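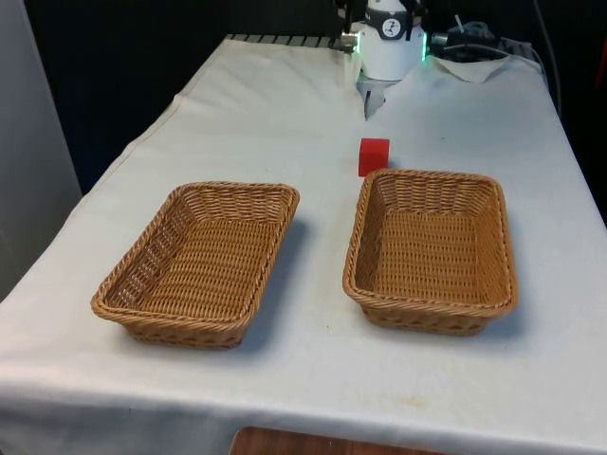
Before you set up a tape rotation, decide which tapes stay in the building and which ones leave. Everything else follows from that. A small office needs two sets, A and B, and each set needs a place of its own. The place can be very simple. Two wicker baskets side by side on a table, with a gap between them, will do for sorting day, as long as each one is labeled and tapes never go back in the wrong one. For long-term storage you want a closed case.

What you need

A single tape drive, two sets of tapes, barcode labels, and a computer running Letov or any backup program that can write to tape. The steps use Letov's menu names. Husora has the same options under Media.

Step 1. Label the tapes

Put the label in the recessed area on the front edge of the cartridge and nowhere else. A label on the flat side can peel off inside the drive. Use A01, A02 and so on for the first set, B01 and up for the second. Don't write dates on the tapes. The catalog keeps the dates.

Step 2. Create two media pools

Open Media, then Pools, then New. Name one pool SET-A and the other SET-B. Load each tape once, choose Inventory, and assign it to its pool. Set the retention to four weeks in both.

Step 3. Run the first full backup

Load A01 and start a full job. Turn on Verify. Our file server held 2,852 GB the first time and the job ran overnight, asking for a second tape partway through. If the drive keeps stopping and starting, the source disk is too slow. Copy the data to a local disk first and write from there.

Step 4. Swap the sets

When the full backup on set A has verified, eject the tapes, slide the write-protect tabs over, and send them offsite. Start the next full on set B. Before a returning set is used again, slide the tabs back and check in the catalog that retention has expired.

Step 5. Test a restore

Pick a folder at random and restore it to a different location. Ours was 695 files and took about 40 minutes, most of it spent winding the tape. Open several of the files. Do this again every September at the least, and after any change of drive.

Keep a printed copy of the catalog with the offsite set.

Written by Mirela Meireles. Last updated 28/06/2025.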